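Buying Robots Without Regret
Handout 6: Reading a kitchen-task simulation kit

Instructor: Fouad Alaoui
Bring this to Thursday's lab. There are spare copies by the door, fewer than you would hope.

1. Where we are

Last week we took apart a brochure for a warehouse picker. This week the product is software: the Givholm kitchen pack, sold by Firnent as an add-on to their simulator. You get a set of rendered kitchens, a two-armed robot with jointed hands, a box of household objects and a scoring script. You do not get a robot. Two teams in an earlier year reached page four of their report before noticing this.

The assignment is to write a review that would help the imaginary purchasing office at Barredo (our case-study company, makers of countertop machines) decide whether to renew. They are currently on a trial seat. So are you.

2. What the seller claims

The data sheet lists 79 objects and 63 tasks. It also promises "everyday realism," a phrase I would like you to circle every time you meet it. Everyday for whom? My own kitchen has one good pan and a drawer that sticks. No simulator on the market models the drawer.

Treat each claim as one of three types:

Countable. Number of objects, number of tasks, joints per hand. Check these yourself. Variants of the same mug in new colors are a matter for your conscience, but say how you counted.

Measurable. Speed, repeatability, how often a held object slips through the fingers. You need trials for these. See section 4.

Decorative. "Lifelike," "next-generation," "seamless." Cross out and move on.

3. Things to look at before you run anything

Contact. When a hand closes on an object, do the fingers meet its surface or sink into it? Zoom in. A slim shape such as a bottle neck is a harder test than a box, and sellers know it, so boxes turn up a lot in demo reels.

Shadows and light. A missing shadow does no harm to a planner that never looks at pixels. It may do plenty of harm to a vision model that you later point at a real counter. Note which of the two your reader cares about. (Barredo: the second.)

Text on objects. Labels are often blurred. If the task is "fetch the vinegar" and the label can't be read, the robot is being told the answer some other way. Find out how.

Clutter. How much is on the counter, and does it ever move between runs? If the toaster is always in the same spot, a policy can learn the toaster's address and very little else.

View. Wide views flatter an arm. Close views flatter the textures. Ask for both, and ask whether one camera can lose sight of an object when the hand gets in the way.

4. Running trials

Use the bottle task. Run it 20 times with the default layout, then 20 more with the layout shuffled. Keep the random seeds. A full batch of 1000 is possible on the lab machines, and takes roughly one night, but please ask first. The Feltham group next door shares the queue and has a long memory.

Record for each run: grasp made or not, object dropped or not, other items touched, time taken. A grasp that only holds because physics was paused counts as a failure. Yes, there is a setting for that. Yes, it was on by default in the March release.

5. Writing it up

Two pages. Put your recommendation in the first paragraph. The purchasing office will not read the second one, and I say this with affection for purchasing offices.

Include one still from your own session, with a caption stating the task and what is being held. Don't write "success" under a still. It shows a hand and an object at one moment, and the log has to do the rest. Marks come off for captions longer than the paragraph they illustrate.

Questions about the license server go to the license server, which doesn't answer. Questions about anything else go to me, before noon.
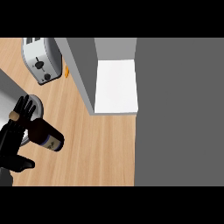
Figure 1. Bottle task, kitchen pack: brown bottle held at an angle over the counter, toaster behind.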